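The Case for the Open Bin
By Touran Ranjbar
November 17, 2020

Much of the guidance now issued to households and small offices on the subject of tidiness rests on a single assumption, namely that an object put out of sight has been dealt with. Lidded boxes are recommended over open ones, cupboards over shelves, and drawers over everything. It is the view of this author that the assumption is mistaken, and that the open container, left in plain view on a table or worktop, deserves a better standing than it is usually given.

The matter came before our reading group in October, when Setareh Soltani presented the storage guidance prepared by Fekar for its shared workrooms. The document runs to 34 pages. It is careful and in many respects sound, particularly on the labelling of keys and the storage of cleaning products, but it allows open containers only as "temporary holding". Any item left in one at the end of the day is to be moved to a closed place. Two members of the group had worked under a similar rule at Rivas and reported that the closed places filled quickly and were seldom opened again.

A rule of this kind treats all objects alike. A winter blanket and a marker pen are both to be put away, though the first is wanted a few times a year and the second several times a day. The effort of lifting a lid is small, but it is repeated, and people who are asked to make a small effort many times will in due course stop making it. The pen is then left on the table beside the box meant to hold it. Those who drafted the rule take this as evidence of carelessness and tighten the wording.
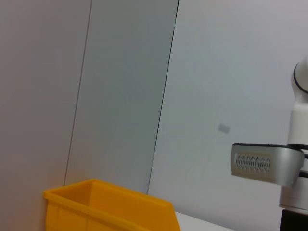
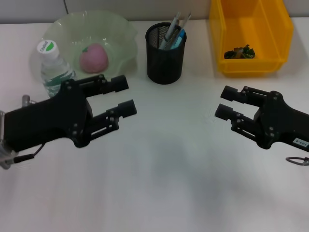

The proper question is how often a thing is reached for, and by whom. Items in daily use should be kept where a hand can find them without opening anything, and items used by several people should be kept where all of them can see whether they are there. A pen holder meets both conditions so well that no one has thought to put a lid on it. The black mesh one at the back of the table, with its pens and markers leaning to the right, would count as clutter on a strict reading of the Fekar guidance, and yet it is a complete piece of storage. The yellow plastic bin works on the same principle at a larger size. It has no front to unlatch, and it accepts objects of awkward shape which a divided drawer would turn away.

Three objections are commonly raised. The first is dust, and it must be granted. An open bin needs to be emptied and wiped, and an institution which adopts open storage should write this into its cleaning schedule. The second is appearance. Visitors are said to form a poor opinion of a room in which belongings are visible. I can only reply that a room is used far more by its occupants than by its visitors, and that a bowl with a piece of fruit in it has never been thought a disgrace to a table.

The third objection is the most serious. Open containers invite the deposit of things which do not belong in them, and a bin intended for one purpose may come to serve six. This does happen. It happens equally in closed boxes, where it is discovered a good deal later. When the former stockroom at Clenance was cleared, its lidded boxes were found to hold 700 items, many of them bought again in the meantime by staff who did not know that they were there. The cost was modest, but it was avoidable.

I do not propose that cupboards be emptied. Medicines, sharp tools, papers of a private nature and anything dangerous to children must remain behind a door, and seasonal goods are best kept in boxes with firm lids. For the remainder I would suggest that the next edition of the guidance drop the phrase "temporary holding" and recognise the open bin, the bowl and the upright holder as permanent storage in their own right. Each should have a fixed position and should be small enough to be sorted in a few minutes.

Ms Soltani has agreed to forward these remarks to Fekar. Members who wish to add their own observations, particularly on shared kitchens, which I have not considered, should send them to her directly.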